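Robótica de servicio. Apuntes del tema 6: ¿pueden ya las máquinas hacer tareas de casa y de taller?

Versión revisada el 24 de noviembre de 2023

Estos apuntes acompañan a las dos sesiones del tema. Quien no haya leído el capítulo de cinemática inversa puede seguirlos igualmente, salvo el apartado 6.4.

6.1 Qué se entiende por tarea

En clase usamos la palabra «tarea» con un sentido estrecho: una secuencia de acciones con un estado final que se puede comprobar. Recoger la mesa es una tarea. «Mantener la cocina en orden» es un objetivo, y contiene muchas tareas que además cambian de un día a otro. Buena parte de los malentendidos con la prensa vienen de mezclar las dos cosas.

Conviene separar también el hogar del taller. En el taller las piezas suelen llegar en una posición conocida, la luz es estable y las personas saben por dónde no deben pasar. En una casa no se cumple ninguna de las tres condiciones. Un brazo que coloca piezas durante un turno completo en una línea de montaje puede fallar con la misma pieza encima de un mantel arrugado.

6.2 Lo que funciona hoy

Aspirar suelos despejados, cortar césped dentro de un perímetro, mover bandejas por un pasillo. Son trabajos en los que la máquina apenas toca nada. Cuando hay que agarrar, los resultados dependen mucho del objeto. Los cuerpos rígidos, opacos y de caras planas dan pocos problemas. Las bolsas, la ropa, los cables y el vidrio siguen dando muchos.

En el taller la situación es mejor, con matices. La empresa Polach tiene una celda de embalaje en la que un brazo llena cajas de piezas sueltas. Oi-ling Chou, que la puso en marcha, nos facilitó los datos de una semana: 1.307 agarres, de los cuales 195 necesitaron un segundo intento y 11 la intervención de un operario. Para la empresa es aceptable, puesto que siempre hay alguien cerca. En una vivienda, once avisos por semana serían motivo para devolver el aparato.

6.3 Por qué se empieza por coger y dejar

El ejercicio básico de manipulación consiste en tomar un objeto de un sitio y ponerlo en otro. En inglés se llama pick and place y así lo encontrarán en la bibliografía. Se descompone en fases:

Percepción: localizar el objeto y estimar su orientación.
Aproximación: llevar la pinza a un punto por encima, abierta.
Agarre: cerrar los dedos con una fuerza adecuada.
Elevación: separar el objeto de la superficie.
Traslado y suelta.

Cada fase puede salir mal por separado. Si la percepción se desvía unos milímetros, la pinza puede empujar el objeto en lugar de cogerlo. Si hay otro objeto pegado, los dedos necesitan un hueco que quizá no existe, y el planificador tiene que decidir cuál retirar primero. En la tarea 2 de la hoja de problemas se pide justamente ese orden.

Guardar juguetes en una cesta, meter piezas en una caja o vaciar un lavavajillas comparten esta estructura. Lo que cambia es la dificultad de cada fase.

6.4 Nota sobre el planificador

El método de Pak-hei Fung que vimos en la primera sesión calcula la altura de aproximación a partir del obstáculo más alto en un entorno fijo de la pinza. Es conservador y por eso lento. En el repositorio Genimard hay una versión que recorta ese entorno según la dirección de entrada. No entra en el examen, pero ayuda a entender el apartado siguiente.

6.5 Dos momentos de la manipulación

Pinza abierta sobre el cubo rojo en la primera imagen; cubo azul en el aire, entre los dedos, en la segunda. 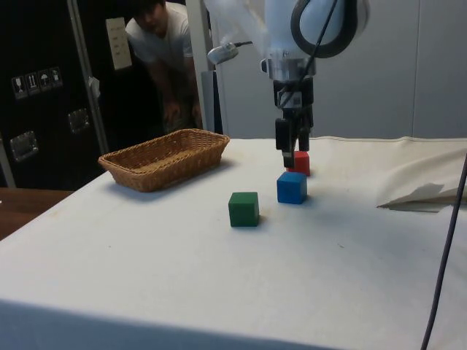
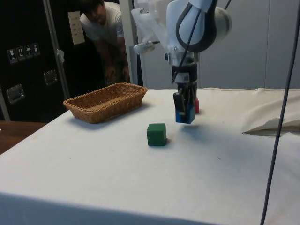 6.6 Del laboratorio a la cocina

Una demostración con pocos objetos informa de si el sistema percibe, agarra y suelta. No informa de cuánto aguanta sin supervisión, ni de qué hace cuando aparece algo que no estaba previsto. Para eso hacen falta ensayos largos, con cambios de luz y de objetos, y un registro de todos los fallos, incluidos los que la máquina corrige sola.

Al leer un artículo o ver un vídeo, anoten como mínimo lo siguiente: si el movimiento es autónomo o teleoperado, si el vídeo está acelerado, cuántos intentos hubo y quién recolocó los objetos entre uno y otro. Si el texto no lo dice, escriban «no consta». No lo supongan.

El coste también cuenta. Un brazo con pinza, cámara y ordenador ocupa sitio, necesita calibración y hace en minutos lo que una persona hace en segundos. En tareas repetitivas de taller la cuenta puede salir. En casa, de momento, sale en muy pocas, casi siempre de asistencia a personas con movilidad reducida.

Lecturas para la próxima sesión: el informe Dridstead, apartados 2 y 3, y la ficha de la pinza Pavliuk que está en la carpeta del curso. Traigan resuelta la tarea 2.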